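Forum Projects Parts swap Members Log in

Hand-held grippers for cloth: fingertips keep sliding off the fold

I'm building a pair of hand-held grippers at our shared workshop in Hultadham and I'm having the best time with it, but I've hit a wall with fabric. Each one is a handle with a trigger, two fingers and a small wide-angle camera looking down past the tips. The plan is to record myself doing chores with them and then get the arm on my bench at home to copy me. Blocks, cups, a roll of tape, all fine! Then I moved on to cloth and the tips just skate across the top layer, or they pinch up both layers when I want one.

My tips are printed in the soft filament, 32 mm long, smooth on the inside. I've tried squeezing harder, which bends the fingers, and I've tried rubber bands (they roll off). Do I need a different tip, a different motion, or am I asking too much of two fingers? I'd love to have the towel demo going by Monday because the beginners' group is in and I promised them something fun.

Posted by surneck_bench

3 replies Sort by: oldest

Iida Hyvönen

Oh, cloth is my favorite thing to do with these, welcome to the club! Two fingers are plenty. I'd work on the motion first and the tips second.

Come down on the fabric with the jaws open and press lightly into it before you close. You want the tips to push a little ridge of cloth up between them, and then you close on the ridge. If you hover and pinch, you catch air or you skate, just as you describe. With a folded piece, go for the folded edge at a low angle so that one finger slips under and the other stays on top. Straight down in the middle of a fold nearly always gets you both layers.

We have bright yellow tips on ours, and I can't recommend a loud color enough. When I look through recordings I can find the tips right away, even against gray fabric on a white table. The view from one gripper with the other down on a folded cloth:
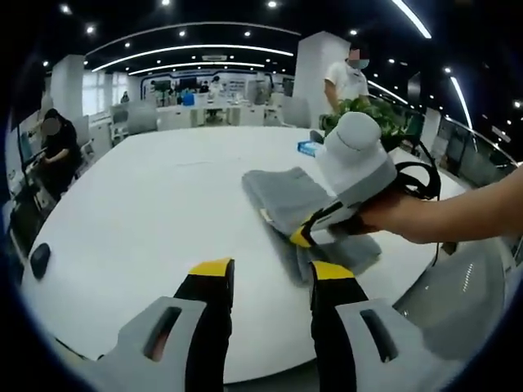

What to change, in the order I'd do it

1. Roughen the inside of the tips. Coarse sandpaper, short strokes across the finger. Costs nothing and you can do it tonight.

2. Print a new pair with shallow ribs running across the inner face. Keep the ribs low. My first ones were tall and they snagged on terry cloth and pulled loops out of my good kitchen towel.

3. Check that the tips meet at the very end first. Close the gripper gently on a strip of paper and tug. If the paper slides out at the end but holds further back, your fingers are bowing, and squeezing harder makes that worse. A thicker back wall on the finger fixes it.

4. Use both hands! You have a pair, so let one hold the cloth down while the other lifts the corner. I ignored the left one for weeks and I could kick myself.

For the beginners I'd bring a washcloth or a cotton napkin. Big towels are heavy and they drag. Please post how it goes, I want to see it!

filness_dad

Ribs, yes. I got mine from the Rautiainen files in the parts swap section, file 637. You have to scale them a bit for a narrow finger. Didn't have to sand anything.

Also make sure your trigger isn't sticking. Mine was, and I blamed the tips for a whole evening.

rolf_n

Why not a suction cup? Much easier.

Iida Hyvönen

Suction is great on a box, but most cloth lets the air straight through, so a small pump won't hold it. Coated fabric can work. I tried a dish towel once and got a lot of noise and no lift. Stay with fingers for this one.

surneck_bench

Sanded the tips and tried the low angle on the folded edge, and I got a single layer on my second go! I yelled loud enough that somebody came over from the laser room. The paper test says my left finger does bow, so a thicker one is on the printer now, along with the ribs from the parts swap. Marking this solved, and I'll put the files up in the same place when the new tips fit.

Back to list Next thread Top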